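4. Laundry, or why I still fold my own shirts

4.1 What we wanted to find out

I'll come clean at the start of this section: laundry was my idea, and Ruba Darwish tried to talk me out of it. She had spent most of the previous year on Totilen, our dish-loading policy, and she knew how long it takes to get even a stiff, friendly object like a dinner plate into a rack without drama. A plate has one shape. A bedsheet has as many shapes as you care to give it, and it changes to a new one while you're reaching for it. So when I said we should ask whether a machine can do a household's folding yet, she wrote "no" on the whiteboard and went to get coffee.

She was right, mostly, but the "mostly" is what this section is about. We broke the chore into four stages (find a usable edge, grasp it, spread the cloth, fold it) and scored each one on its own. A lot of earlier work I like very much reports only whether the final fold looked good, and that makes it hard to tell a system that can't see a hem from one that can't hold on to it. Those are very different kinds of bad.

4.2 How people do it with two fingers

Before we get to the robot results, I want to spend a little time on the human side, where I learned the most. All of our demonstrations were recorded with hand-held grippers. The operator works with a pair of fingers on the end of a handle, so whatever they manage to do is at least in principle something an arm with the same fingers could repeat. You lose your palm, you lose the flat of your forearm, and you lose that lovely trick of pinning one corner under your chin. I tried it for an afternoon and was terrible at it! Arsen Demchenko, who trained our operators, folded a pillowcase in the time it took me to locate a corner.

Large sheets are where the loss really bites. With bare hands most of us sweep wrinkles out with an open palm and don't think about it. With a gripper the choices are to pinch near the edge and pull, or to lift and let the cloth fall back and hope. Figure 3 gives a feel for the size of the thing compared with the fingers that have to deal with it. 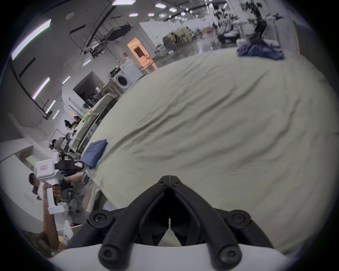

Photo: Hutsuliak project, demonstration recordings

Figure 3. Hand-held grippers at a large sheet. The creases run long, and the near edge hangs in loose folds. Other fabric lies close by in dark blue and gray.

Look at the tips in Figure 3 and then at all that fabric. Each gripper can hold one small pinch at a time, and everything between the pinches does whatever it likes. Our operators got around this by learning to care a great deal about the border of the cloth. Arsen's rule for new people was to leave the middle alone, and it took me an embarrassingly long time to see how good that advice was. Tugging in the middle of a wrinkled sheet mostly moves the wrinkle somewhere else.

There is also the matter of neighbors. Real laundry comes with more laundry next to it, and we left it that way on purpose. A policy that has only ever met one cloth on a clean surface learns that everything soft is the target. Our first version, trained on tidy single-item recordings, would happily grab a sleeve from the next pile and try to fold it into the sheet (I have watched this so many times, and I still say "oh no" out loud).

4.3 What the robot managed

We trained the Davow policy on 871 demonstrations and then ran it on items it hadn't seen, using two arms with the same finger geometry as the hand-held tools. I'll go stage by stage.

Finding an edge went better than I had dared hope. Where a border hung freely over the side of the work surface, the policy picked a sensible spot on it nearly every time, and it kept doing so when we swapped in patterned fabrics. A border tucked underneath was another story. People peel the top layer back a little to check what they've got. The policy almost never did that, even though the demonstrations are full of it, and Ruba and I still disagree on why. She thinks our camera views make the peeling motion look like a failed grasp that got corrected, so the model treats it as noise. I think we simply didn't record enough of it. We haven't run the experiment that would settle this.

Grasping was fine for thick cotton and pretty miserable for thin sheets. The usual failure was picking up two layers when one was wanted. I don't count that as a vision problem, or not only one. A person feels the second layer through the handle, faintly, and backs off. Our fingers had no touch sensing at all in these runs, so the policy carried on quite cheerfully with a double layer and everything downstream was doomed.

Spreading was the stage that ate our summer. From June on we tried a fling, a slow drag, and a mix of both, and the drag won on everything bigger than a bath towel. It is also painfully slow. The longest successful trial on a single sheet took 23 minutes, and I sat through all of it with a sandwich. My mother would have done the whole basket by then and started on the ironing.

Folding itself, once the cloth was flat, was the easy part. Given a spread sheet, Davow folded it in half and in half again without much fuss, and the corners lined up well enough that I would have put it in the closet. If you only ever start from flat fabric you could write a very happy paper about this stage. I don't want to write that paper, though I admit I was tempted for a week or so.

4.4 So, can a machine do it yet?

For towels and pillowcases lying alone, I'd say yes, with patience. For a big sheet straight from a mixed pile, no, and I wouldn't let anyone sell you one that claims otherwise without seeing the first minute of the video as well as the last. The Dengate benchmark starts its timer after the item has been isolated, and we think later versions should start it earlier. We have sent its maintainers our protocol for mixed piles.

Two things would help us most. One is some cheap sense of touch in the fingertips, good enough to tell one layer from a double. The other is more recordings of people recovering from mistakes, kept whole, with the fumbling left in. We had been trimming those out during cleanup to keep the data tidy, and we've stopped doing it. Section 5 repeats the spreading trials with the untrimmed recordings added back.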